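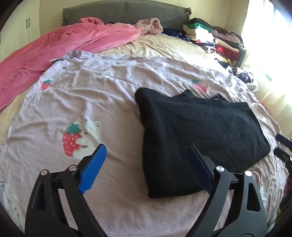
Attachment 1: the black one, folded, on the bed

Search tickets and help articles

Dryer won't finish a load on Auto, stops with clothes still damp

Okay, opening this one myself and I'll keep adding to it as I go, so sorry in advance for the length. The machine is a Hovland vented dryer, front loader, bought used when we moved into the Usteck apartment. It has worked great up until this month. Now every time I run it on Auto Dry it counts down like normal for a bit, then jumps to 7 minutes left, does the cool down and plays its happy little song. And the clothes are damp! Towels come out damp in the middle, jeans are damp at the waistband, and anything thick and black that I own might as well have stayed on the line.

Timed Dry works fine. If I set it by hand and walk away, everything comes out toasty. So there's heat and there's air (I think?) and the drum turns. It's only Auto that quits early.

What I'd already tried before writing in:
- cleaned the lint screen, obviously
- washed the lint screen with dish soap, because my sister swears dryer sheets leave a film on it (they do, water was just sitting on top of the mesh, gross)
- smaller loads
- bigger loads
- the "More Dry" setting, which bought me a few extra minutes and nothing else
- unplugged it overnight

No error code on the display at any point. I keep seeing people ask that in other tickets so I'm getting ahead of it.

Update, same evening

Signe Eklund from support wrote back really fast, thank you Signe! She asked me to check three things: the vent hose, the outside flap, and the moisture sensor bars. I did not know there were moisture sensor bars. They're two thin metal strips inside the drum opening, just under the door lip on mine, and I'd been looking straight at them for a year thinking they were trim.

Vent hose first. I pulled the dryer out (heavy, scraped the floor, don't tell the landlord) and the hose had a kink in it right behind the machine where somebody had shoved it too close to the wall. By somebody I mean me. There was a fair bit of lint in the elbow too. Vacuumed it, straightened it, pushed the dryer back but left a hand's width this time. The outside flap opens and closes fine and I could feel good warm air coming out with the dryer running.

Ran a load of towels on Auto. Jumped to 7 minutes again. Damp in the middle again. So the hose needed doing but it wasn't the whole story.

Update, Saturday

Sensor bars day. Signe said to wipe them with a soft cloth and plain white vinegar, no scrubbing pads. I used an old pillowcase. It came away with a sort of waxy gray smear, and I kept going until the cloth stayed clean, which took a lot longer than I expected. Then a wipe with water, then dry. If you're doing this with the dryer still plugged in, don't, she told me to unplug it first and so I'm passing that along.

Test load, mixed: two bath towels, jeans, a few T-shirts, pillowcases. Auto Dry, Normal. It ran way past where it usually gives up, and I stood there in the hall grinning at it like an idiot. Everything was dry except the jeans waistband, which was a tiny bit cool, and I'd honestly forgive that in any dryer.

Second load was the thick stuff. This one didn't go so well. The light things in with it were bone dry and the heavy ones were still clammy at the seams. Signe's answer was that the sensor only knows about whatever happens to be brushing against it, so if most of the load is thin stuff it thinks the job's done. Sort by weight, she says. Heavy with heavy. I always sorted by color and never once by thickness, so okay, new habit.

Somebody in the comments under the help article also suggested a replacement sensor harness from Mastel for 30 dollars. I asked about that and Signe said to hold off, a bad harness usually gives you wildly different cycle times and mine was always stopping at the same spot.

Update, a bit over a week later

Still good! I've been sorting heavy from light and I quit the dryer sheets completely. I bought a bag of Gista wool balls instead. They're noisy, they sound like someone bowling upstairs, but the sensor bars are still shiny. I checked them this morning and the cloth came back clean.

One leftover question before this gets closed. When I start an Auto cycle on a very small load, like a couple of shirts, it sometimes shuts off almost immediately. Is that the same thing, the clothes just not touching the bars? I've been throwing in a damp towel to keep them company and that seems to work, but I'd like to know if there's a setting I'm missing. The manual has one sentence about small loads and it says "use Timed Dry."

Reply from Signe Eklund

Yes, same cause. The towel is fine, and so is Timed Dry for very small loads. There's no separate setting on your model. Wipe the bars once a month or so and you should be in good shape. Marking this as resolved, just reply here if it comes back.

Status: Resolved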